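Two weeks with the Gisia gripper kit

I've wanted a gripper kit for fiddly, floppy stuff for ages, and the Gisia finally got me to stop reading forums and order one. It cost me 400 dollars, bolted on in some 30 minutes, and I've been grinning ever since! My favorite test so far is arranging artificial flowers. I keep an orange and white bunch in a green glass vase as the one to match.
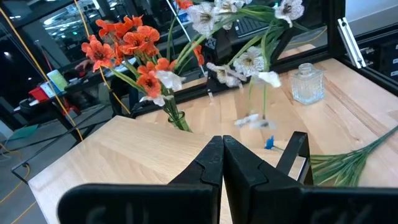 Picking up stems

Thin plastic stems are mean. They roll, they snag on each other, and the leaves hide the spot you want to grab. I go in low with the fingers open and aim for the bare part of the stem, well under the leaves (Gilles Hoarau's tip, and a great one). 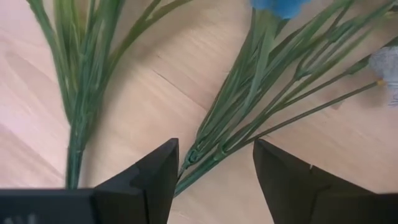

The wrist camera mount comes in the box, and I use it constantly for lining up. My gripes are small: the manual skips finger calibration completely, and the cable clips are too tight. I'm on firmware 13 now and it's much smoother at slow speeds. Next month I'm taking it over to Meron Gebretsadik's shop in Jarkville to try it on ribbon.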